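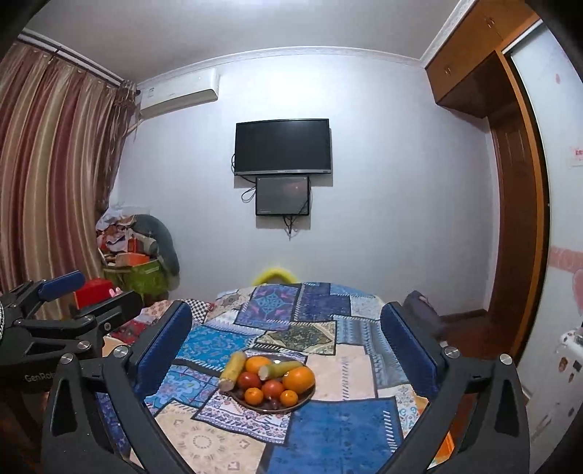
*Corn and oranges on a brown plate, set on a quilt.*

**Nov 10, 2021** – The Zukell Street overpass will stay down to one lane in each direction until August, the county said in a notice to residents. Work was supposed to take 18 months. It is now in its second extension, and the notice gives no cause for either one beyond "site conditions."

Altel, the lead contractor, says the new deck will cut backups at the rail crossing. The same claim was made for the Benmoussa Road widening, where drivers still sit through two light cycles most evenings.

The county's case rests on a traffic study by Pramico that logged 1,496 vehicles in a single morning. The study does not say which morning, or whether school was in session – a fair thing to ask before more money goes in. The county has not released a revised cost.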